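Le bras, les boîtes jaunes et la pause de 8 heures

Chez Sanitz, laboratoire d'analyses installé entre un grossiste en carrelage et un contrôle technique, on a longtemps reconnu les anciennes à leur pouce droit. Trop de pipettes, trop de couvercles ouverts d'un coup d'ongle. La médecine du travail avait un mot pour cela, les collègues en avaient un autre, et la direction un dépliant illustré sur les étirements.

Le dépliant est toujours affiché dans le vestiaire. À côté, depuis septembre, il y a une feuille intitulée « Vivre avec Imer ». Imer, c'est le bras robotisé. Il a reçu un nom, une fiche de poste et un code d'accès au réseau en une matinée, alors que la dernière intérimaire avait attendu son badge jusqu'à la fin de son contrat.

Sur le papier, l'affaire est simple. Les cônes de pipette arrivent dans des boîtes à couvercle, il faut les poser à leur place, les ouvrir, les présenter à l'automate, les refermer, les remplacer. Le laboratoire en consomme 546 par semaine. C'est le genre de tâche dont tout le monde dit qu'elle ne demande aucune compétence, jusqu'au jour où l'on essaie de l'apprendre à une machine. Ouvrir un couvercle sans renverser la boîte occupe un enfant de quatre ans pendant deux secondes. Les ingénieurs de Worex, l'intégrateur, y ont passé le printemps.

Ils ont travaillé en simulation d'abord. Le poste a été refait à l'écran, table comprise, et le bras y a répété ses gestes sans casser autre chose que des boîtes virtuelles. Les techniciennes ont été invitées à venir voir, avec café et viennoiseries. Elles ont regardé la main aux doigts articulés approcher d'un couvercle avec des précautions de démineur, puis l'une d'elles a demandé où l'on rangeait les gants. On ne les rangeait nulle part. La question a donné lieu à trois réunions.

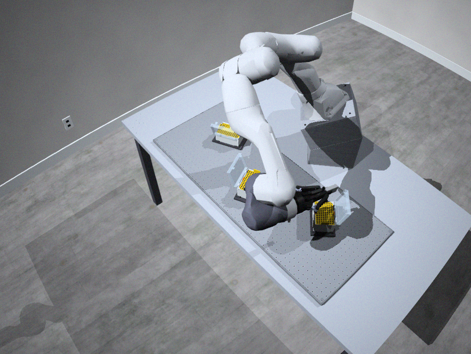 Car c'est là que l'automatisation devient intéressante, dans tout ce que le cahier des charges n'avait pas jugé bon de mentionner. Les gants, donc. Le post-it collé sur la paillasse pour signaler le lot douteux. L'habitude de poser la boîte entamée un peu de travers, signe parfaitement clair pour l'équipe du soir et parfaitement invisible dans les procédures. Il a fallu tout avouer. Un consultant de chez Vidmar est venu recueillir ces « savoirs tacites » dans un tableau de 48 lignes, et l'on a découvert à cette occasion que la moitié des règles écrites n'étaient plus suivies depuis le déménagement.

Le bras, lui, suit les règles, ce qui pose des problèmes. Une boîte décalée de la largeur d'un crayon, et il s'arrête, allume son voyant et attend. Il attend très bien. Les premières semaines, il attendait même avec une telle constance que l'on avait organisé un tour de garde. Quelqu'un passait, remettait la boîte d'équerre, appuyait sur le bouton vert et repartait avec le sentiment diffus d'être devenu l'assistant de l'assistant.

Les choses se sont arrangées. Les arrêts sont devenus rares, les pouces vont mieux, et même les plus réticentes reconnaissent qu'elles ne regrettent pas les boîtes. Ce qu'elles regrettent est plus difficile à faire entrer dans un tableau. Charger les cônes prenait 30 minutes, à 8 heures, à deux, et pendant ce temps-là on parlait. De la série de la veille, du divorce de la comptabilité, mais aussi de la centrifugeuse qui faisait un drôle de bruit et du client qui étiquetait ses tubes à l'envers. Une bonne part de la maintenance préventive du laboratoire se faisait là, sans que personne ait songé à l'appeler ainsi.

La direction en a pris conscience quand la centrifugeuse est tombée en panne. Elle a donc institué un « point d'échange » matinal, debout, avec ordre du jour. On n'y parle pas du divorce de la comptabilité, et assez peu de la centrifugeuse.

Aucun poste n'a été supprimé, ce que la note interne répète à trois reprises, une insistance qui a inquiété davantage que le silence. Deux techniciennes ont suivi une formation et portent désormais le titre de référentes robotiques – la prime correspondante est « à l'étude ». Elles savent reprendre une trajectoire, corriger la position d'un support, lire un journal d'erreurs rédigé dans un anglais approximatif. Elles ont appris aussi à ne plus appeler Worex pour un oui ou pour un non, le contrat facturant chaque déplacement à un tarif qui laisse rêveur quand on gagne ce qu'elles gagnent.

Un second bras est prévu pour l'étiquetage. L'équipe a demandé à être consultée avant, cette fois, et a déjà remis sa propre liste. Les gants y figurent en première ligne.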